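Print this page | E-mail this to a friend

Filed under: Small Spaces, Questions You Keep Asking

Plastic glasses, rails and that wavy wall: your questions

I get a lot of mail about the little counter nook, and most of it asks the same handful of things. So I finally sat down on Wednesday, December 31, 2025 with a pot of coffee and answered them in one place. If yours isn't in here, write to me again!

Is the counter real marble?

I get this one constantly, and all I'll say is that I shopped by pattern. I wanted pale gray with white veining, so that anything colorful I set on it would pop. It goes with every cup I own (and I own too many).

Where did the wall pattern come from?

I fell for big curly waves in September and spent two weekends deciding between mint green and something much more sensible. Mint won, with the dark gray and the mauve-pink mixed in. My friend Ruairi Rennie says it makes him a little seasick. He still comes over for dinner.

What do you keep on the rail?

Less than I planned! The long black basket with the holes in it hangs from little clear hooks, and the clear acrylic holder sits over in the corner where the two rails meet. I change my mind about what belongs in them all the time. Light things are my rule, and nothing I'd cry over if it fell.
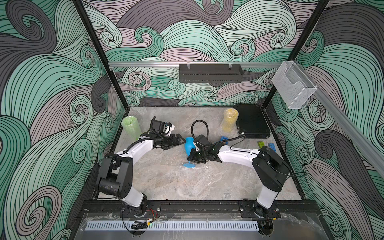
I also try to keep the rail from turning into a second junk drawer. Once a week I take everything off, wipe it down and only put back what I've used.

Why plastic wine glasses?

Because I drop things. I had a set of real ones from a shop called Christodoulou, and 2 of them made it to spring. A blue plastic glass with a proper stem still feels like a treat, and you can take it out on the steps without worrying.

Do you put them in the dishwasher?

I don't. Warm water, a soft sponge, a drop of soap, and then upside down on a towel. Some plastics are fine on the top rack, so check what yours says on the bottom.

How do you store bottles so they don't roll around?

Standing up, caps on, toward the back. I know, very glamorous. Anything with a round body will go wandering if you lay it down on a smooth counter.
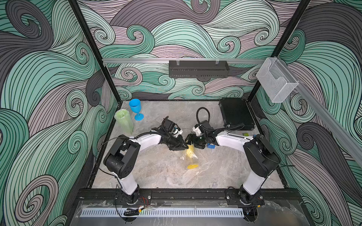 If you're short on height, a folded dish towel underneath works well enough. Yellow bottles are my favorite, by the way, purely because they look so cheerful next to the blue.

This site uses cookies to remember your preferences. OK | Learn more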